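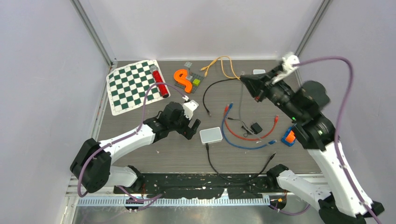 Robles, Mon 29 April

Getting a two-arm bench kit ready for cable work

By Nermin Karakaya

A good many of you wrote in after my March piece on the Rovetti Cevard kit, and most of the letters asked the same thing: once both arms are bolted down and they wave hello, how do you get them to do something useful with a network cable? I've spent a happy few weeks on exactly that, so pull up a chair and I'll take you through the way I do it now (after doing it several worse ways first).

Before you start

You'll want the kit itself, a table you don't mind scuffing, and a handful of network cables in different colors. The color matters more than you'd think. When you're going over a run later and trying to work out which plug went where, a blue cable next to a red one is so much kinder on the eyes than two gray ones! Add a router and a power adapter or two if you have them in a drawer. I like to leave some toys and building bricks out as well, so the arms get used to a table with other things on it.

Step 1. Mount both bases on the front edge

Set the 2 bases along the same edge of the table, with a clear stretch between them. Put all eight screws in loosely first, check that each arm can reach the middle, and only then tighten them down. The printed guide has you tighten as you go, and I did that twice and had to undo it twice.

Step 2. Give the arm cables some slack

The cable that runs along each arm needs room to arch when the wrist turns. Leave a generous loop there and another by the elbow, then move the arm through its full reach by hand with the power off. If the cable pulls straight at any point, give it more. It looks a bit untidy, and you'll stop noticing by the second day.

Step 3. Set the grip force

Open the Zindemia control program, find the gripper page, and you'll see a force setting that runs up to 400. Leave it there and you'll flatten a plug sooner or later. I start at 190 for both hands and go up only if something slips. Save it under a name you'll recognize, please, as the program goes back to the high setting after every update.

Step 4. Teach the meeting point

This is the part everybody wants to rush. Pick a spot near the middle of the table where both grippers can arrive comfortably, with the elbows still bent, and save it as your meeting point. Practice with something chunky before you try a plug. Bring the left hand in and let it settle, then bring the right hand in slowly from its own side.

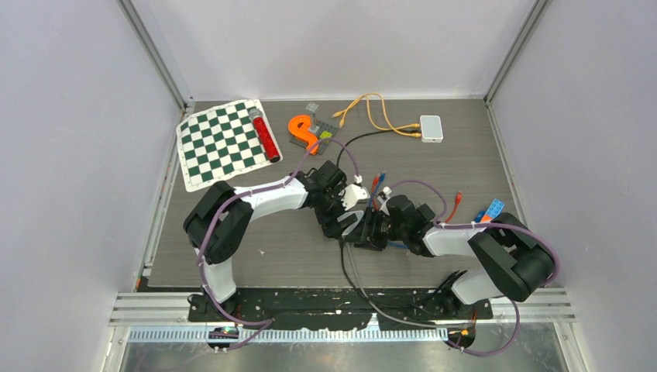 Once both hands are closed, wait a moment before you move either one. If they start pulling against each other you'll hear the motors complain, and the cure is to back the right hand off a touch and save the point again. My first good one took most of an afternoon, with a sandwich in the middle of it.

Step 5. Move on to the plugs

Lay one cable down with its plug facing away from you and teach the pickup just behind the plug, never on the clip. Run it slowly. When you're pleased with it, shift the cable a little, turn it, and try again before you bring in a second color.

Is the kit worth buying for this? I'd say yes, if you have the patience for step 4. I do wish Rovetti would print a longer guide, and the spare fingers should come in the box. Next time I'll get into saving longer runs, and how I label mine so I can find them again.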